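I've been through a few dish racks since we moved into the unit, and most of them ended up rusty in the corners or took over half the bench. The Lekota is the grey one I grabbed in March after the old one finally gave up, and I've had it long enough now to have opinions!

First up, the colour. I wasn't sold on grey (I wanted white) but it looks really nice against timber, and it doesn't show tea drips the way my last one did. I keep mine at one end of the table with the brown serving tray beside it, so I can unload straight onto the tray and carry the lot over to the cupboard.

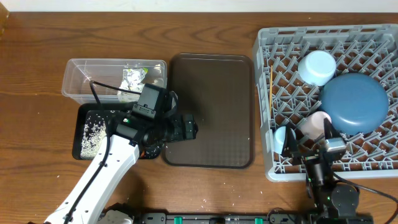

Does it cope with a full load after dinner? Mine takes the dishes for 2 people without any stacking tricks, though big pots still get dried by hand.

My one gripe is cleaning it. Rice is the worst, it gets into everything at our place, and I end up going at the rack with an old toothbrush while muttering to myself. A rinse under the tap straight after tea saves a lot of grief.

I'd buy it again, and I'd probably still grumble about them not doing it in white.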